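Ticket: Thin film grip, both arms — right gripper loses the bag neck
Project: Mustivbridge
Component: end effectors, wrist cameras, grip controller
Priority: normal
Status: open, waiting on parts
Opened: 29th November

Summary

We are comparing two finger sets on the bag task. The Dernard fingers are the ones that shipped with the grippers. The Laryea fingers are narrower and have a ridged inner face. Both sets pick up boxes and bottles fine. On black trash bags the right gripper lets go during the lift with either set, and the left one does not. Need to find out whether this is the fingers, the grip controller or the camera view.

Setup

Two arms, one gripper on each, same fingers left and right during a run. The controller is the Clustach unit with stock firmware. The task is to take hold of a bunched bag on the floor by the wall, lift it and bring it up to the wall hook. All bags come out of the same carton. Lighting was left alone between runs.

The test spot is the stretch of wall under the hook, with a bag already hanging there and the next one bunched on the carpet below it. Spare bags go in the pile on the left.
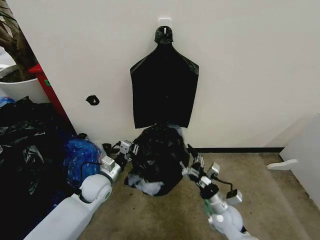
Step 1. Swap the finger sets

Ran the Dernard set first, then the Laryea set, with the same grip force. The Dernard fingers slip when the plastic folds over the tip. The Laryea fingers hold the fold better but snag when they open, and twice the bag came away from the wall with the gripper. Right side dropped the bag in both cases. Swapping the left and right fingers changed nothing, so I am ruling out a bad finger.

Step 2. Check the gap at full close

Closed both grippers on a strip of paper. Left holds the paper. Right lets it slide out with a light pull. Homed the right gripper again from the controller menu and repeated the test. Better, but it still slides.

Step 3. Grip timing

The controller log shows the right gripper reporting "closed" 80 ms before the left. Close timeout on the right was set to 2000 ms and on the left to the default. I put both on the default and power cycled the controller. The early report is still there. The setting does survive a restart, which it did not on the older firmware.

Step 4. Black on black

The grasp point picker works from the camera image. With a black bag hanging right over a black bag on the floor, the hem of one runs into the top of the other and the picker treats them as a single object. The point it chooses for the right gripper then ends up too high. Placing the points by hand gets both grippers onto the sides of the bunched bag. 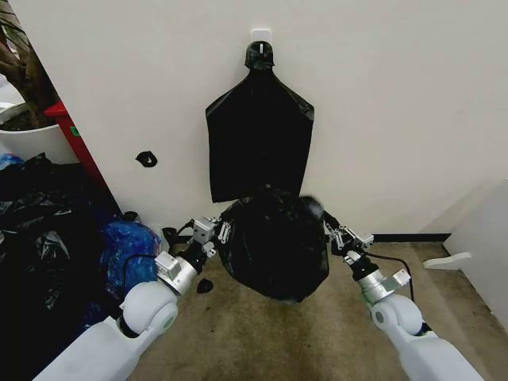

3 min read

Hand-placed points were used for everything from here on. The picker problem is real but I want it in its own ticket — it affects where the gripper goes, and the paper test in step 2 fails with no camera involved.

Step 5. Cable strain

Checked the black cable on each wrist. With the right wrist turned inward, the cable loop pulls on its connector. Gave it more slack and ran 5 lifts with the Laryea fingers. The right gripper held on 2 of them. Before this it had not held on any. The early "closed" message showed up only on the lifts that failed.

Step 6. Move the cable to the other side

Put the right cable on the left gripper and the left cable on the right. The early message moved to the left side. Put them back and it returned to the right.

Current finding

Right gripper cable is suspect. The position signal drops out under strain and the controller takes that as fully closed, so it stops adding force. The finger comparison can't be scored until the cable is replaced. Please don't use the lift numbers above in the comparison sheet.

To do

Replacement cable ordered, due in December.
Repeat step 2 with the new cable before any lifts.
Rerun both finger sets, Dernard first.
Try a clear or white bag on the hook to see if the picker separates the two.
Open a separate ticket for the picker.
Ask Clustach support whether a lost position signal can raise a fault on this firmware.

Workaround until then

Keep the right wrist turned outward past the halfway mark and place the grasp points by hand. The lift is slower that way and the bag reaches the hook at an angle, but the grip stays on.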